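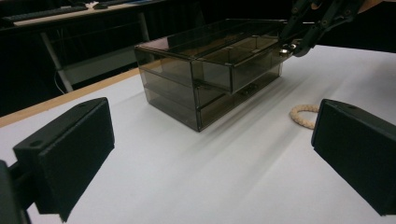 How long should you keep old household bills?
About a year is plenty for most of them, and longer for anything to do with tax, guarantees or the house itself.

I say this as someone who spent most of April going through 137 envelopes, some of them still sealed, and I can't tell you how much lighter the hall cupboard feels! Several of you wrote in after the last newsletter to ask where to begin, and my advice is to begin with whatever is on top. Put the kettle on, give yourself 30 minutes and stop when the time is up, even if you're enjoying it — you'll be gladder to come back the next evening.

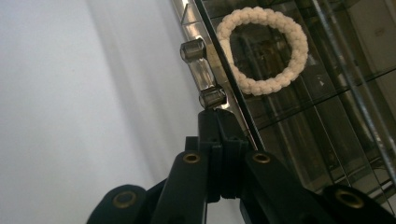 I made five piles in the end, which was one too many (the "not sure" pile grew and grew, as they do). Anything with an account number on it went into a bag for shredding, and the Jerton branch will take those bags until the end of the month. Do keep your boiler papers, though — I very nearly threw ours out with the old water bills.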